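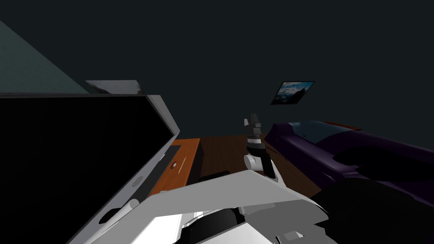

Pendo Mutiso would have pulled the release on the first day, and said so in a reply to my newsletter before I'd even finished my tea. A stop button that stops one arm and lets the other carry on is not something you put in a list of known issues, she wrote, it's something you ring people up about. I've read her message a few times now and I can't find much to argue with.

If you missed it (and you may well have, it went up very quietly), Dromex has withdrawn the April 2026 update to the control software for its two-armed home robot. The notice went out to test partners in Donoria on Tuesday morning. It says a fault in the way stop commands are passed along meant that the left arm could keep going for up to 2 seconds after the right one had halted. No customer's robot was running the update, and nobody has been hurt. All the runs where it showed up were in simulation, in the furnished room that Dromex uses for its Tosadum trials.

So, breathe out. But do keep reading, as I think there's more to it than the notice lets on!

I went over to the Dromex office the same afternoon, mainly to be nosy, and they were good enough to sit me down in front of the logs. The test batch was some 1,100 runs, all in Gachanja, the simulator they've been on since February. Each run gives the robot a small job at the desk and then sends a stop at a random moment, while the arms are still busy. Both arms are meant to freeze. In 1,066 of the runs they did, and the summary page went green, and off the update went to the partners.

You'll have spotted the problem with that. Green, on that page, meant the overall score was above the pass mark. It didn't mean that every stop had worked. A late stop was marked down in just the same way as, say, a job that took too long or a reach that fell a bit short, so it all went into the same pot and came out looking like a decent week's work.
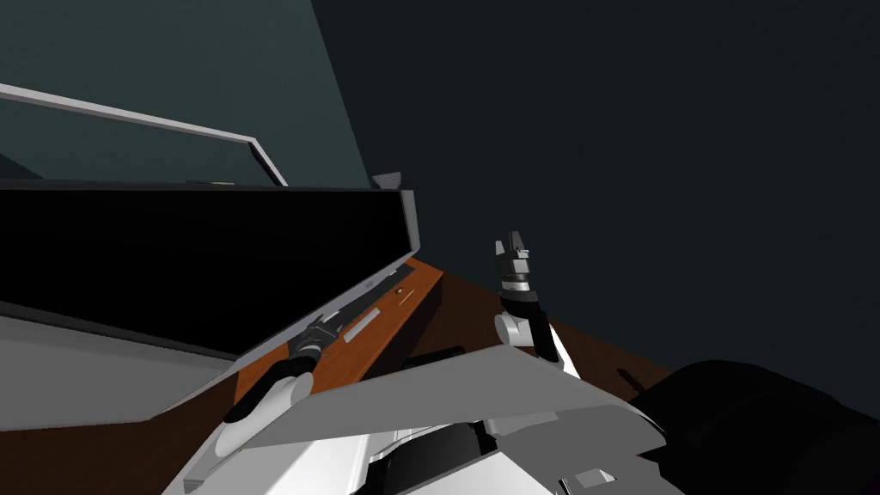

The fault itself is almost boring. When both arms are moving, the stop goes out as one message, and each arm is supposed to send back a little note to say it's got it. With the update, a note from the right arm was being accepted for both. If the left arm was in the middle of a longer move when the message was sent, it missed it, nothing asked it again, and it only gave up when its own timer ran out. I asked whether that could happen the other way round and was told no, the right arm always answers first. I then asked why, and there was a bit of a silence. I gather they're looking into that as well.

Now, 2 seconds doesn't sound like a lot. I tried it at home with a kitchen timer, moving my own arm at what I'd call a calm speed, and I got from the kettle to well past the toaster. If you've pressed stop, you've pressed it for a reason, and you're quite likely to be reaching in towards the thing you've just told to keep still. That's the bit that bothers me. A robot that's moving looks like it's moving, and you keep clear of it. A robot with one arm frozen looks as if it's listened to you.

Dromex did make the point, fairly enough, that the real machine has a separate power cut-off which doesn't go through this software at all. They say that would have dropped both arms out at once. I believe them. I'd still want the ordinary stop to work, as that's the one people will use (the cut-off is round the back, and it means a full restart, so you can guess how often anyone bothers with it).

I also asked if I could see the fault for myself, and they ran me a couple of sessions with the old version of the software put back. Both of mine stopped perfectly well, wouldn't you know it. That's the trouble with something that depends on timing – you can sit and watch all afternoon and come away thinking it's fine.
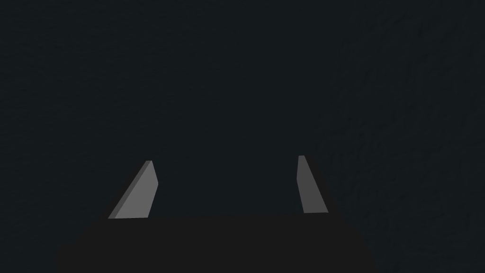 Renders: Dromex, from the Gachanja simulator

What happens next is fairly simple. Partners have been asked to go back to the previous version, and Dromex says the two arms will each have to answer for themselves before a stop counts as done. Late stops are being taken out of the general score too, so a single one will fail the whole batch. I was very pleased to hear that, and I told them I'd have liked to hear it sooner. The whole batch will be run again from scratch before anything new goes out, with extra stops sent during the longer left-arm moves. There's no date for it yet.

The one thing I couldn't get an answer on was who read the logs before the update was sent out, or if anybody did. The late stops were all in there, with the times next to them, in perfectly plain figures. I was promised a written reply on that and I'll put it up here when it arrives.

If you're one of the test partners and you haven't had the notice, check your junk folder first (two of you have already told me that's where it ended up), and then check which version you're on. The number is on the settings page, right at the bottom, under the licence text. If it still shows the withdrawn update, please don't run the arms until you've changed it back, even for a quick go.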